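Ticket: Kornard label printer skips every second label
Status: Resolved, grudgingly
Site: Pearce, upstairs packing room

Reported
Printer feeds one good label, then one blank, then one good. On a roll of 1000 labels that gives us 500 labels and a lot of confetti. The Prekivex software reports that all is well, as it did during the power cut.

Tried first
Turned it off and on. Turned it off and on with more feeling. Reinstalled the driver, which moved the default paper size to something used for envelopes in another country. Changed it back.

Saturday, morning
Cleaned the gap sensor with a dry swab. Ran the calibration from the front panel (hold Feed until 2 blinks, let go). It spat out 12 blanks and declared success. Test print: good, blank, good, blank.

Saturday, after lunch
Read the manual. Label height in Prekivex was set to 85 mm. The new rolls from Naltport are shorter than the old ones, in the same box, with the same part number — a nice touch. The printer was feeding for the old label and skating over the next one.

Fix
Measure the label plus the gap with a ruler. Enter that under Media, Custom Size. Save, then save again in the second window, which looks exactly like the first. Recalibrate. Fifty in a row came out fine. 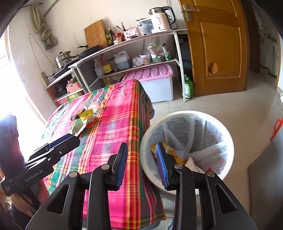

Round bin with its liner in, and the table with the plaid cloth.

Still open
Prekivex forgets the custom size after an update. Until they answer, write the right height on tape and stick it to the lid. Naltport has been asked about the part number and replied with a catalog.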